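Firm says its new packing line for leads will cut returns, but customers are not so sure

February 15, 2019

Zendport, which sells spare cables and power cords to small shops and repair counters, has told its customers that it is changing how it packs its smaller orders. From the end of the month, the company says, each cord will be folded by a set pattern, held with a twist tie, and sent in a shallow cardboard box with a printed sheet. Until now most of them went out in padded bags.

The firm says the change will mean fewer damaged plugs, fewer wrong items and less time spent untangling. Those are large claims for a bit of wire and a carton. The notice sent to customers runs to 13 pages and uses the word "experience" a good deal, but it gives no figure for how many cords have been coming back damaged in the first place.

What it does give is a single trial. Zendport says it packed 175 orders the new way at its Urnetwood site and that 18 of them led to a query of some kind. It does not say what the queries were about, nor how many there would have been with the old bags. Without that second number the first one is of little use to anybody. Asked for it, the company said the old records were kept "on a different basis" and could not be set beside the new ones.

The USB leads are the simplest part of the plan. They are to be gathered into a long loop with the tie round the strands and the plug left at the top, where a packer can check it at a glance. Anyone who has bought a lead in the past ten years will have met something very like it.

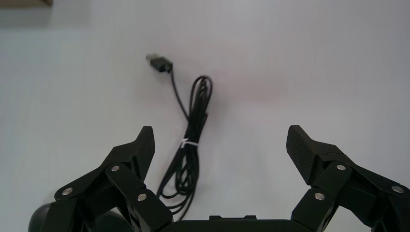 Power cords are the harder case

Mains cords are thicker and stiffer, and they have something heavy at both ends. Zendport wants them folded back and forth and tied, with the two ends kept together. The notice says this protects the pins. Perhaps it does, although metal pins sitting next to a moulded connector in the back of a van sounds like a fair way of scratching one of them. There is no cap or sleeve in the plan, and the company would not say whether one had been looked at.

Ivan Hrytsenko, who runs the packing side at Urnetwood, defended the choice. He said a tight coil puts strain on the cable close to the plug and that a long fold is kinder to it. He also said the twist tie was picked over a rubber band after complaints about bands going sticky in storage, and over a plastic tie that has to be cut off with a blade.

That part is sensible enough. Shops have been moaning about the plastic ties for years, and a nicked cable is no good to anyone. But a twist tie only holds as well as the person who twisted it, and the notice says very little about how tight it should be or where it should go. One line reads "secure at a suitable point". Two packers could read that and turn out two quite different bundles. 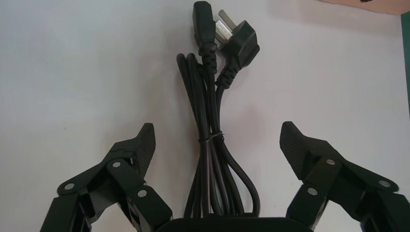
A power cord folded and held with a twist tie, both ends at the top.

The bigger change is the box. Zendport has settled on a small corrugated one with a lid flap, bought in from Tkachuk, and has placed a first order for 1058 of them. It says the box can be used again. So can most boxes, and most of them are not. The old padded bags could be posted through a letterbox, and it is not clear that a carton will be, even a shallow one. Shops that take a dozen cords at a time may not mind. A customer waiting in for one cord might.

There is also the matter of who pays. The notice says prices will be "held for the present", and the present is not defined. Delivery charges are dealt with on a separate page, which says only that they are under review. Pinach, a smaller rival, moved from bags to cartons last year and put its postage up in the same month. Zendport says it has no plans to follow, though it stopped short of promising.

Then there is the paper. A sheet is meant to go into every box, even though the same material is already on the company's website. Hrytsenko said repair counters like to have something to hand across to the customer. Some surely do. Others will be putting almost all of it straight in the recycling, and a shop that orders the same lead every fortnight will soon have a drawer full of identical sheets. Zendport said a shop could ask to be left off, but there is no box to tick for this on the order form as it stands. 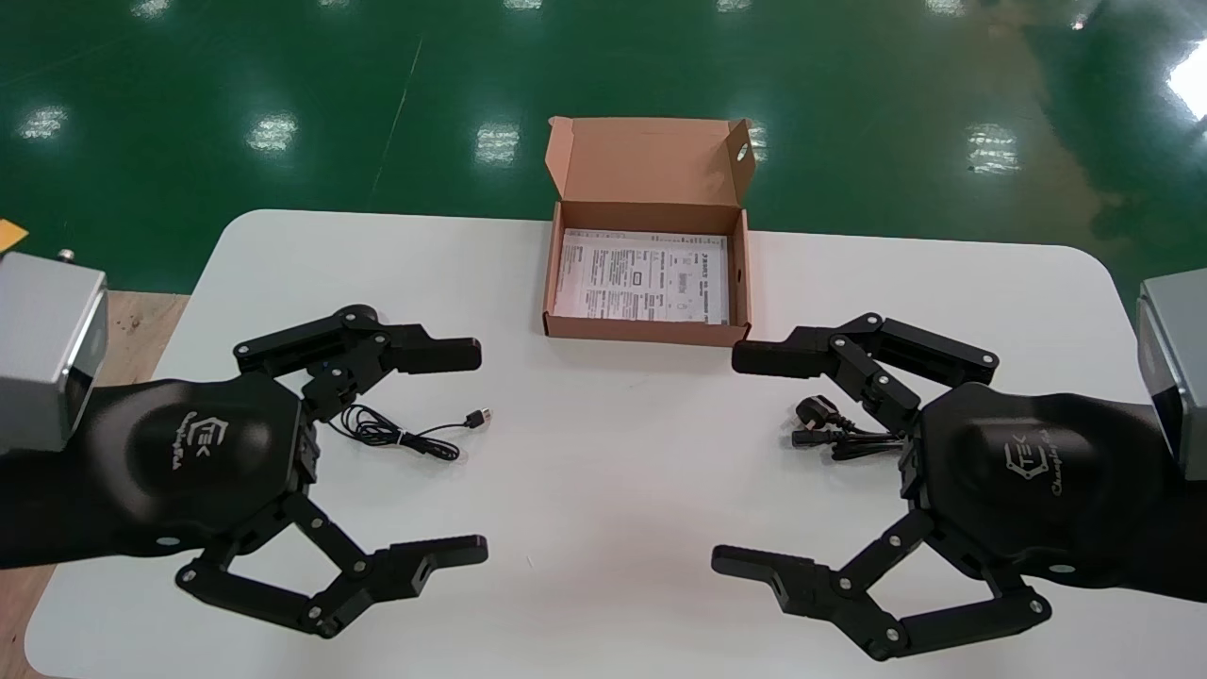 Tymofii Lysenko said he would take a plain bag and a cheaper cord over any of it, and that in his shop the packaging lasts as long as it takes to find the scissors. He did allow that he had once been sent the wrong lead in a sealed bag and only found out after the customer had gone home with it. An open fold with the plug showing might have saved him that, he said, provided somebody was looking.

Zendport says it will go over the new packing with its larger customers once the first boxes have been used up, and that smaller ones can send in their views by post or through the website. It has not said whether the results will be published. Orders placed before the change will still be sent out in the padded bags until stocks are gone.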